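Quarry-gate adjustment

A quarry-gate adjustment is a clause in the sale of a construction materials business that changes the purchase price according to how much stone, sand or gravel is found on the site when ownership passes. It belongs to the wider family of working capital adjustments, and is known among the bankers who negotiate it as "the pile clause." It is most common in sales of family-owned aggregate producers, where the seller has usually carried the inventory figures in his head for decades and sees no reason to move them anywhere else.

Background

In most company sales the parties agree on a normal level of inventory, called the peg. If the business is delivered with more than the peg, the buyer pays extra; if with less, the seller gives something back. For a shoe wholesaler this is simple enough. A quarry keeps its inventory outdoors in large heaps, and the heaps change shape when it rains.

The difficulty has three sources. The first is volume, which has to be measured by survey. The second is density, which turns the volume into tons and depends on moisture, grading and how long the material has been sitting. The third is value, on which buyer and seller have rarely agreed about anything since the first phone call. Crushed rock that has not sold in six years is described by sellers as a strategic reserve and by buyers as a hill.

Terms in use

The gate line is the boundary past which material counts as sold. Loaded trucks that have been weighed but not yet driven out have produced a surprising amount of correspondence.

The floor is the surface on which a stockpile rests. Since most stockpiles rest on earlier stockpiles, the floor is often a matter of opinion, and contracts now tend to fix it by elevation.

The collar is a band within which no adjustment is paid. It exists so that lawyers are not sent to argue over a wheelbarrow.

The Durkberg sale

The case most often cited in training courses is the sale of the Durkberg quarry by the Ullden family company to Chae Materials. The contract set a peg of 1000 tons of finished railroad ballast, with a collar of 8 tons either way. The seller's survey came to 987 tons, which put the shortfall outside the collar by a margin that a single truck could have cured.

The seller's adviser, Cornel Avram, argued that the survey had used the wrong floor, and that a further 157 tons lay beneath the level chosen by the surveyor. The buyer replied that material below the floor was, by ordinary usage, the ground. Both sides then hired their own surveyors, whose combined fees passed the value of the missing ballast before either had unpacked.

The matter was settled by letter on 4/13/20. The buyer accepted the first survey, the seller accepted a small price cut, and each told the trade press that it was pleased with the outcome. The disputed layer was left where it was.
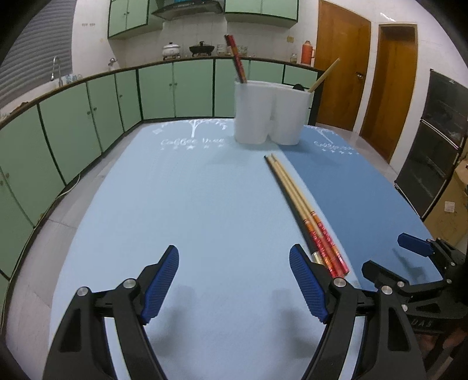
Hand-held gripper with blue ribbed pads above a cloth-covered table.

Measurement

Older contracts relied on a walk around the site by a representative of each party, followed by lunch. The method was cheap and gave results that both sides could live with, mainly because no record was kept. It was replaced by ground survey and later by aerial survey, both of which produce a figure with decimals and a much longer dispute.

Density is generally taken from a sample weighed at the site's own scale. Buyers ask for a recent calibration certificate. Sellers ask for the sample to be taken in November, when the material holds more water and weighs more, and the request is usually presented as a scheduling matter.

Vasilică Dobre, whose handbook Selling the Pit remains in use among smaller advisers, recommends that the floor, the density and the weather on the day of measurement all be written into an appendix before any price is discussed. He concedes in the second edition that he has never seen this done.

Criticism

Some advisers hold that the clause costs more to operate than it protects. The Lamidar form, a short standard contract circulated among regional producers, drops the adjustment altogether and sells the site "with such heaps as are standing." Lenders dislike the wording, and several have asked what happens to a heap that has fallen over.

Supporters answer that without an adjustment the seller has every reason to empty the yard between signing and closing. Defenders of the Lamidar form point out that a seller able to find that many customers in six weeks would probably not be selling.

See also

Completion accounts
Locked box
Earn-out
Reclamation bond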